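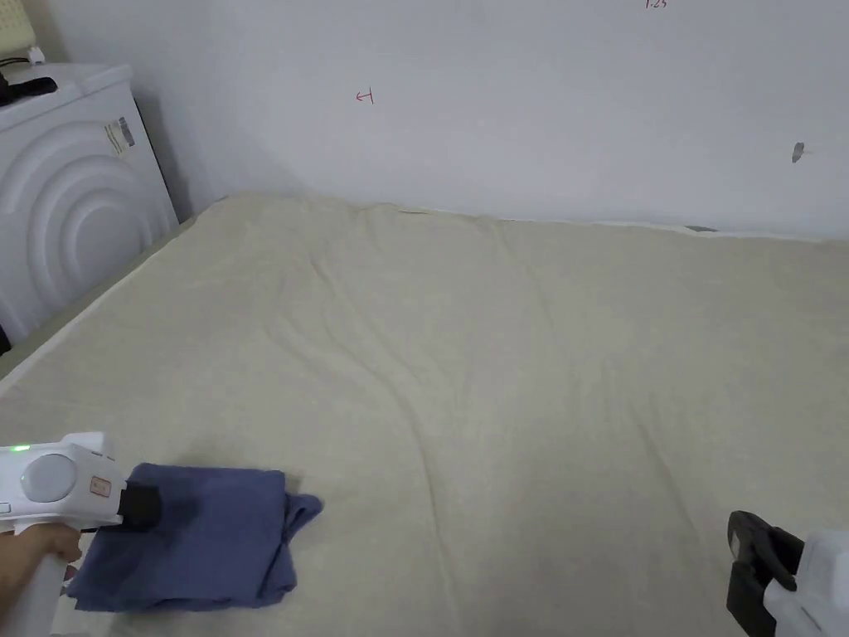 You think you know how to fold a towel until you have to do it with two fingers a side, a reader wrote in after our first short piece on the Hovow laundry work, and then you find out how much your thumbs were doing. Fair comment. The people at it in Plerkine say much the same.

Search this site Enter keyword Go

Hovow well into laundry recordings, wants 2,000 by July

Hovow has started recording cloth folding by hand for its household arm, the Irus. One person, a gripper in each hand, a bed, a pile of washing. Fold it, shake it out, do it again. No arm needed for this part. The hand-helds have jaws like the ones planned for the Irus, so what a person does with them is supposed to carry over to the machine later without too much fiddling.

So far 705 folds kept. Target is 2,000 by July, and the firm says it will get there at the present rate if the shirts don't hold things up. Towels went quick. Shirts are slower, sleeves mostly.
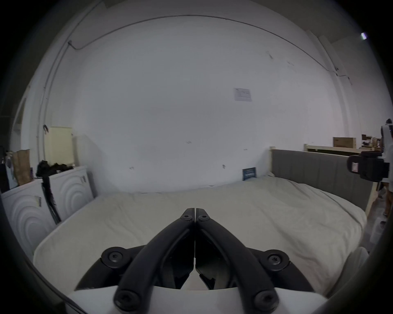
Rhona Tasker
Staff reporter, technology and trades

Sunday, February 3, 2019

The company tried remote control first. An operator sat at a desk with a pair of handles and drove an arm across the room, watching it on a screen. It worked for boxes and cups. Cloth was another story. You couldn't feel when you had one layer and when you had two, the operators said, and by the time the screen showed it the whole stack had come up. A single towel could eat most of a morning. Remote control is still being used for the heavier jobs, lifting baskets and so on, and there's no plan to drop it.

With the hand-helds you get some of the feel back. Not all. People new to it squeeze too hard for the first day and go home with sore wrists. Hovow now keeps turns short and has people swap over before lunch, where it used to be whole days.

Every recording goes into Dewan, the firm's in-house sorting program, which lines up the jaw movement with the video and flags the ones it can't follow. Usual reasons: a hand in the way, a jaw gone out of view, someone stopping half way through to answer a question. Flagged ones get watched by a person and most get thrown out. The 705 is what's left after that. Hovow wouldn't give the number binned.

There is some disagreement inside the firm about how tidy the folds should be. One side wants clean ones only, same order each time, hem corners first. The other wants a share of bad starts that get fixed, a corner missed and picked up again, a sleeve caught under, on the grounds that the arm is going to make those mistakes itself and had better have seen someone get out of them. For now both kinds are going in and are taged separately. A decision is meant to come once the Irus has been trained on each lot.

Wages are hourly, not by the fold. That was changed in the autumn after complaints that paying by the piece made people rush, and rushed folds were the ones Dewan kept spitting out.
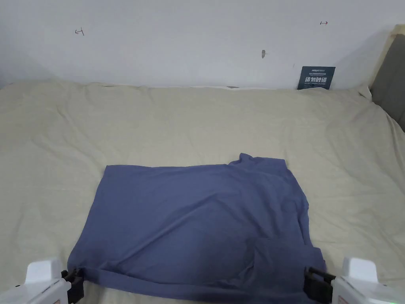
The corners are where it goes wrong, going by what the crew told me. Get both at the hem, keep a bit of pull between your hands, then lift. Pull too much and the far end drags. Too little and it folds in on itself before you've got it off the bed. Thin cotton is worse than thick, jersey worst of all. Colour matters a bit as well, apparently, pale cloth on a pale sheet is harder for the program to pick out and more of those get flagged.

I had a go. Four tries at a tea towel and one of them passable, with the jaws sticking out at an angle I never got used to. You want to smooth things down with your palm and there is no palm. The trick, I was told, is to drag the closed tips across the top instead. It does work, sort of.

No trial of the Irus on laundry has been shown to outsiders yet. Hovow says the first one will be towels, with shirts to follow, and that the arm will be asked to do 100 in a row before anyone calls it ready. It would not say how many have to come out right. The firm also wouldn't be drawn on price, or on whether the thing is meant for homes or for hotels and care homes, though the talk in Plerkine is hotels.

Fitted sheets are off the list for this year. The question got a laugh.

More recordings are set to begin next month in a second room, which will have a table in place of the bed, so the program sees the same jobs at a differnt height. Hovow is taking on people for it, part time, no experience needed. Glasses are fine. Long fingernails apparently a nuisance with the triggers. Applications at the Plerkine office, front counter, weekday mornings.

Related items
Hovow moves remote control desks to bigger unit
Plerkine night classes: basic electronics back on
What is Dewan and why does it keep saying no
Irus arm put through cup and saucer test
Letters: who folds the fitted sheets?
Laundry workers ask for say in automation plans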